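Ticket: Bookings page times out / stock count wrong after sync
Raised by: Leokadia Makowska, Mavuta (shop and workshop)
Product: Jetstead stock + web shop
Priority: High (was Medium)
Status: Closed

08:10 Leokadia Makowska
Morning. Web shop stock wrong again. Ran the overnight sync as usual, log says complete, green tick, no errors. But shop shows 0 in stock for loads of things sitting on the shelf. Customers can't buy them. Also the bookings page takes ages then goes white. Tried Chrome and Firefox, same. Logged out and in, same. Please look asap, October is our busy month.

08:32 Jetstead Support
Hi Leokadia, sorry to hear this. Could you send:
- the sync log from last night
- how many products show 0 that shouldn't
- whether anything changed on your side since it last worked
Also please try clearing your browser cache.

08:41 Leokadia Makowska
Cache cleared. No change. Log attached. 29 products at 0. Total in the catalogue is 3,620 so not all of them, which is the weird bit. Nothing changed that I know of. Haven't touched settings since the summer.

08:44 Leokadia Makowska
Sorry, one change. Wotska sent their new price list and I imported it yesterday teatime. Prices came through fine though, I checked a handful.

09:15 Jetstead Support
Thanks, that helps. Are the 29 all Wotska products?

09:27 Leokadia Makowska
No. That was my first thought too. Most are Wotska but a few are Jankauskaitė, and their list hasn't been touched in months. Sending you the codes as a spreadsheet.

09:30 Leokadia Makowska
Spreadsheet attached. Ignore the second tab, thats my holiday rota.

10:05 Jetstead Support
Got it. Please could you open one of the affected items, go to Variants, and tell us what is in the "Parent code" box? Also, when you attach a product photo, does it save? We can see some upload attempts in your account from this morning that look slow.

10:22 Leokadia Makowska
Parent code is blank on the one I opened. Blank on the next one as well. Should it be? On a good product there's a code in there.

Photos: yes they save, but slow. Did a test upload just now. Took two goes, first one hung at the end.

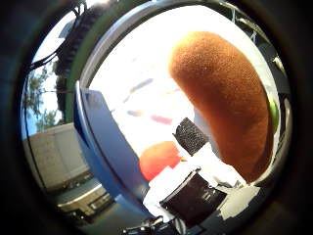 Attachment 3

10:24 Leokadia Makowska
Went through on here straight away so I don't think it's our broadband.

10:50 Jetstead Support
Agreed, it doesn't look like your connection. File reached us complete. We think the slow uploads and the white bookings page are one problem and the stock count is another. Taking them separately.

1. Stock. The blank parent code is the cause. When a variant has no parent, the sync skips it and the shop falls back to 0. It doesn't count as an error so the log stays green. (We know that isn't helpful, it has been passed on.)

2. Slow pages. A job is stuck in your queue and everything else is waiting behind it. Looking into what it is.

Please don't run another manual sync until we come back to you.

10:53 Leokadia Makowska
Too late, ran one at half ten. Sorry. Should I cancel it?

10:58 Jetstead Support
Leave it running please. Cancelling halfway can make a mess of the counts.

11:40 Leokadia Makowska
Any news? Had two phone orders for things the site says we haven't got. Taken them on paper. Can I at least put the stock in by hand for the worst ones?

11:52 Jetstead Support
You can, but the next sync would set them back to 0 until the parent codes are fixed. If it's only a couple, go ahead and switch "Include in sync" off on those for now.

12:06 Leokadia Makowska
Done for the two that sell most. Showing on the site OK. Bookings page still white.

13:20 Jetstead Support
Found the stuck job. It's the price list import from yesterday. It finished the prices, then got caught in a loop trying to match old codes to new ones. Wotska's list has a column called "Group", and our importer read it as the parent code. Where Group was empty, it overwrote yours with nothing.

The Jankauskaitė items were caught because they share their first few characters with Wotska codes. We've stopped the job.

13:24 Leokadia Makowska
Bookings page back! Loads at once. Uploads fine too.

Stock still wrong obviously. Do I have to type all the parent codes in again?

13:45 Jetstead Support
No need. We can put back just that one column from the backup taken before the import. Prices will stay as they are. OK to go ahead?

13:46 Leokadia Makowska
Yes please go ahead

14:30 Jetstead Support
Restored. Please open a few of the affected items and check the parent code, then run one manual sync.

14:37 Leokadia Makowska
Codes are there. Sync started.

15:02 Leokadia Makowska
Sync done. Went down the spreadsheet line by line. All correct bar one, a Jankauskaitė item showing 200 on the site. We have never had 200 of those. Shelf says 2.

15:18 Jetstead Support
Could you check the pack size on that item?

15:21 Leokadia Makowska
Pack size 100. Should be 1. Might be my typing from ages ago tbh. Changed it, saved, shows 2 now.

15:25 Jetstead Support
Good. Don't forget to switch "Include in sync" back on for the items you did by hand.

15:29 Leokadia Makowska
Had forgotten. Both back on, synced again, counts held.

What do I do next time Wotska send a list? They do it every few months.

15:48 Jetstead Support
On the import screen, click "Match columns" before you press Start. Find "Group" and set it to "Do not import". Tick "Remember for this supplier" and it should stick. It's also worth sorting the shop by stock, lowest first, after any import, as skipped items won't show in the log.

15:55 Leokadia Makowska
Found it. Ticked remember. Will tell the others here.
Can you leave this open overnight in case the night sync does something daft

15:57 Jetstead Support
Will do.

07:50 Leokadia Makowska
Night sync ran, counts all right, bookings page fine. Happy to close.

08:15 Jetstead Support
Thanks Leokadia. Closing now. Reply to this ticket if it comes back and it will reopen.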